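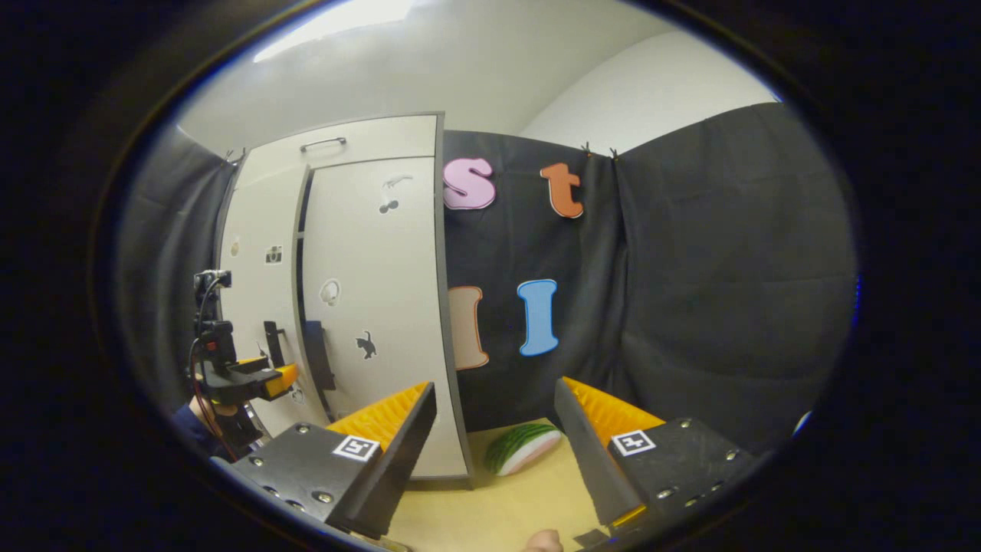 The watermelon slice, my first test object for every new set of pads.

OK, so you've printed the Fakoveo hand-held gripper, bolted it together, and now everything slides right out of it. Been there! Hard black plastic fingers are hopeless on toys and door handles, so let's put soft ribbed pads on them and get the markers stuck down straight. Plan on an evening, plus glue time.

What you'll need:
Ribbed foam, enough for two strips per gripper (I buy a big sheet and cut spares)
Contact adhesive
A sharp knife and a metal ruler
Rubbing alcohol
Two printed square markers, with the white border left on

Take the fingers off first. I tried doing it with them still mounted and got glue in a screw head, and I was picking at that thing with a pin for half the night. Wipe the inner faces with alcohol and let them dry.

Cut the foam so the ridges run across the finger, from side to side. My first pair had them running lengthwise and the toys just skated out along the grooves. Thin coat of adhesive on both surfaces, wait until it's tacky, then press from the base up to the tip. I clamp mine overnight between two scraps of wood (Sharada Raju swears by 3 hours, but she's braver than I am).

Next, the markers. Trim around the white border — don't cut into it, the tracking software needs that edge — and press them on flat. A bubble under the paper will make the position jump around, so peel it and redo it if you see one.

Now put the fingers back on and snug the screws a little at a time, swapping sides as you go. Squeeze slowly and watch the tips. They should meet evenly.

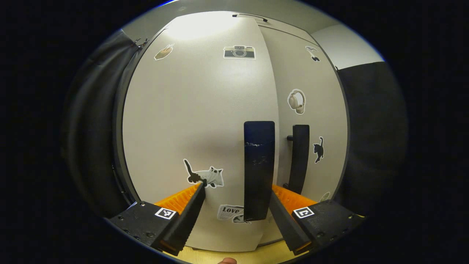
Start with something light on a table, then move on to cabinet handles. A long vertical handle is a great test! Come at it straight on, close until the foam just starts to give, and pull gently. If the pads twist, your glue line is too thick. If they slip, wipe them down and try again before you blame the foam.

I got some 300 grabs out of my last set before a corner started to lift, and a dab of adhesive fixed it. Keep the spare strips flat in a bag, out of the sun.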